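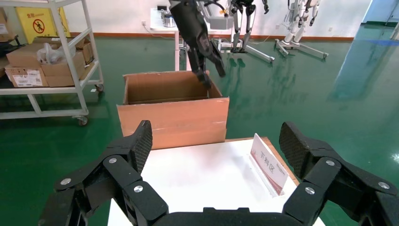
Onddale review: a solid tactical shooter with a thin campaign

Onddale is the second game from Balow, and it plays like a studio that has worked out what it is good at. You lead a squad of four through the flooded port of Piras, clearing buildings, opening routes for civilians and trying to keep enough ammunition for the last fight of each mission.

The shooting is the best part. Every gun has a clear job and the recoil is easy to learn. I used the short carbine for most of the campaign and only switched to the marksman rifle for the rooftop levels, where enemies spot you from a long way off. Armour matters more than I expected on the normal setting. Two hits without a plate and you are down.

The campaign has 15 missions. The first few are slow, and the one set in the grain store goes on too long. Things pick up once you reach the ferry terminal. The story is less successful. It concerns a stolen drug called Prutasine, and most of it is told over the radio while you are being shot at, so I missed a fair bit and had to read the log afterwards. Your squadmates are likeable but don't get much to say.

Squad orders work well on a pad and slightly better on a keyboard. You can send each soldier to a door separately, then set them all going with one button. They follow instructions, though they sometimes stand in doorways and block your way out.

Online play is limited to 42 players on the largest map. Matches started quickly in the evening, less so before lunch. I finished the season ranked 2981, and the matchmaking seemed fair at that level.

I had two crashes, both when loading a checkpoint. Subtitles are too small on a television and there is no way to change them.

Worth buying if you like slower shooters and mostly play with friends. If you only want the story, wait for a sale.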